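Notebook, textile bench, Plillau
15 January 2025

Duvet covers, shrinkage and corner fill, continued from the last entry.

Started by re-reading my notes from May, which were thinner than I remembered. The wash settings are there but the line for rinse temperature is blank on two pages, so the May numbers can only be used as a loose guide. I have marked both pages in pencil.

Question for this round is the same one. The white cotton cover from Lerneck measures fine off the roll and fine after one wash, and then somewhere before the tenth wash it gets short in the length. The insert doesn't change, or changes very little, so the corners bunch and the middle goes flat. Ladan thinks the cloth is doing it. I think the sewing thread has a share in it, because the side seams pull up more than the cloth between them.

Cut list for today:
Cover A, Lerneck plain weave, cotton thread
Cover B, Lerneck plain weave, polyester thread
Cover C, Hashemi sateen, polyester thread
Offcuts of each, marked for flat measurement, edges overlocked

The overlocker was skipping on the sateen. Changed the needle, still skipping. Changed the thread path back to what is printed inside the door and it stopped. Somebody had missed the second guide. I ran two test strips and taped them in at the back of this book so we know what good looks like.

Marking. I used the laundry pen again on the Lerneck and tailor's tacks on the sateen. The pen bleeds on the sateen and after a few washes the dot is wide enough to hide a real change. Tacks are slow. Marks go 700 mm apart, three pairs in the length and three across, and none closer to a seam than the width of my hand. That last part should be a proper figure. To be fixed before the next set is cut.

Wash cycle is the normal 60 with the heavy spin. Tumble on medium until the sensor stops it, then flat on the table under no tension until the next morning. We have been sloppy about the resting time. A cover measured straight out of the dryer reads shorter than the same cover a day later, and I suspect this is half the reason the earlier numbers wander. From this entry on, no reading goes in the table unless it has rested overnight.

The long-run sample is the one we trust most. It has 7 washes on it now and has been handled the same way throughout. Length is down from the first measurement, width has hardly moved. The three length pairs don't agree with each other: the middle pair has lost least and the two outer ones, nearer the side seams, have lost more. That fits the thread idea but doesn't prove it, since the outer pairs also take more of a beating when the cover twists up in the drum.

Unpicked a short stretch of the left side seam to look. The cloth relaxed a little when the stitches came out. I laid the ruler beside it before and after and there is a difference, though it is small enough that I would want to see it again on another seam before I write a number down. Closed it up with the same stitch length.

Next, fit on a bed. Table measurements don't tell us how a cover sits, and the complaint that started all this was about how it sits. What we look at is the wrinkling across the top and how full the corners are. Soft shallow creases are fine and go away with a shake. Hard creases that start at a seam and point inward mean the seam is short. A corner should be rounded and have some filling in it.
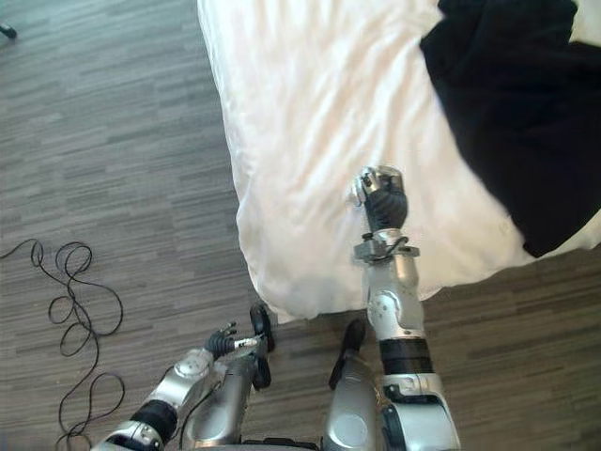

Wrong order, according to Shahab. He would judge the corners first and the top afterward, as anyone who straightens the top tugs at the corners without meaning to and then the corners can't be scored. He would also like the score given by two people who don't talk to each other until both have written it down. I agree with the first point and will change the sheet. The second is right too but there are days when only one of us is in.

Simin's view on the scoring scale: five steps is too many. She and I went through the old sheets and hardly ever used a two or a four. We tried three steps (flat, acceptable, full) on the old photos and came out the same on nearly all of them. Will run both scales side by side for this round and drop one afterward.

Corner ties. We have tape loops inside Cover C and nothing in A and B, which is a flaw in the comparison that I should have caught when I wrote the cut list. A cover with ties will hold its corners better whatever the cloth does. Options are to tie nothing in, or to sew loops in all three. I prefer loops in all three, as most of the covers sold now have them. That means opening A and B again. Ayana has the 8 mm tape and will bring it over.

Note on stitch length. Side seams on A and B were sewn at the same setting, but the polyester thread on B gives a visibly looser line. Tension was not reset between the two. Flynn's rule is to sew a strip, pull it, and look at which side the loops show on before touching the real piece. I did it for A and forgot for B. B's left seam will be redone, and the right one as well so they match.

Cost, because it will be asked. The quote for the next lot of finished covers with polyester thread and four loops came to 3,579 for the whole order, delivered. The thread itself is a very small part of that, most of the extra is the loops, which are put in by hand. If the ties turn out to matter more than the thread we are paying for the right thing. If it is the other way round we could leave the loops out of the cheaper line and only change the thread. I don't want to say more than that until the washes are done.

Cloth supply. Irkov can send a heavier plain weave that has been preshrunk at the mill. Their sheet gives a shrinkage limit but doesn't say how many washes it was tested over, and a single-wash figure is no use for this. I have written back to ask. If the answer is one wash, we order a short length and put it through our own cycle beside the Lerneck.

Water hardness. The strip in the wash room is from an old packet. New packet ordered. I doubt it affects length but it does affect how stiff the cloth feels, and a stiff cover creases differently on the bed, so it ought to be on the sheet.

Dryer. The filter housing clip is cracked. It still closes if you press the left side first – please don't force the right. A replacement is on the parts list. Times have been getting longer too, and I don't know whether that is the filter or the load. For now write down the running time for every load next to the wash number.

Left to do:
Sew loops into A and B, same placement as C
Redo both side seams on B
Write down a proper seam distance for the marks
Change the scoring sheet, corners first
Measure all three after resting, enter in the table as wash zero
First wash for all three in one load if they fit, otherwise A and B together and C alone with the spare covers as ballast

Ballast covers are on the lower shelf with red thread in the hem. They are old and have stopped changing, so don't measure them and don't take them home.

Late addition. Redid the right seam on B before closing up. Pull test fine on both sides. The left is still to do, pinned and on the machine with the tension already set, so leave the dial alone.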